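Visit to the Barnine Centre, Birkbridge
Report to members of the Early Learning Materials Network

In March a party from the Network visited the Barnine Centre at Birkbridge, at the invitation of its head of programmes, Tuulikki Halonen. The party consisted of Veronika Hajdu, Arnaldo Aguiar, Mehwish Khattak and the author of this report. The purpose of the visit was to view the Centre's collection of sorting and shape materials, and to discuss terms on which member nurseries might borrow from it.

The party was received at 10 a.m. in the entrance hall of the east building and given a short account of the Centre's history. The collection was begun by the former teacher training college on the same site and passed to the Centre when the college closed. It now holds 157 catalogued sets, of which 40 are available for loan. The remainder are kept for reference, either on account of their age or for want of a complete set of pieces.

The store occupies two rooms on the ground floor. Sets are shelved by type: posting boxes, inset trays, stacking pieces, and loose shape blocks for use on a flat surface. Each box carries a card giving the number of pieces, the date of the last check and the name of the person who made it. Ms Khattak asked how missing pieces were dealt with. Ms Halonen replied that a set found to be short is withdrawn at once, and that replacements are cut in the Centre's own workshop where the pattern is simple enough. Painted pieces are matched by eye against a colour chart, a method the Centre admits is slow.

There followed a discussion of the older inset trays, several of which were made to the Nornero pattern with a knob on every piece. Mr Aguiar observed that his own nursery had moved away from knobs some years ago and had since gone back to them for the youngest children. The Centre has no fixed policy on this point and lends both kinds.

After coffee the party was taken upstairs by Quyên Thái, who is responsible for the loose shape blocks. Her view is that blocks without a tray deserve more attention than they commonly receive. A tray tells the child where each piece belongs; on a plain board the child must decide what goes with what, and may change the rule halfway through. She encourages staff to put out a small mixed group and to wait before offering any instruction. The board itself matters as well. A pale surface lets the colours be read easily, and a board that is fixed down does not travel when a child leans on it.
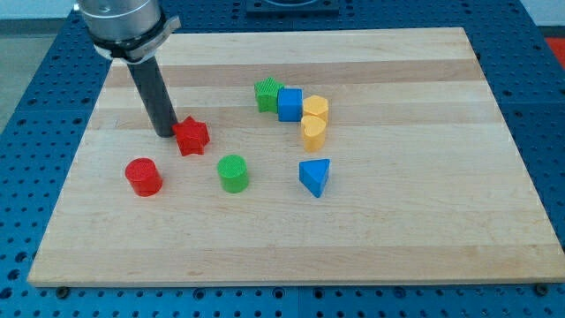
Coloured shape blocks, among them a red star, on the light wooden board.

Ms Hajdu enquired whether stars were a suitable choice for beginners, given the number of points. Ms Thái's experience is that children pick out the star early and name it with confidence, whereas the less familiar shapes are often given names of their own. She keeps a notebook of these, and read out several to the party.

Lunch was taken in the Sethi Room, where loan terms were considered. The Centre proposes a period of six weeks, renewable once, with carriage paid by the borrower. Members of the party asked that nurseries in the same town be allowed to share a loan, and Ms Halonen undertook to put this to her colleagues. No deposit will be required, but a set returned incomplete will be charged at the cost of repair.

The visit closed at 2 p.m. The Network wishes to record its thanks to Ms Halonen and Ms Thái for their time and for the care with which the day was arranged. Members wishing to receive the loan list should write to the Network's office, stating the ages of the children concerned and the kind of material preferred – trays, stacking pieces or loose blocks.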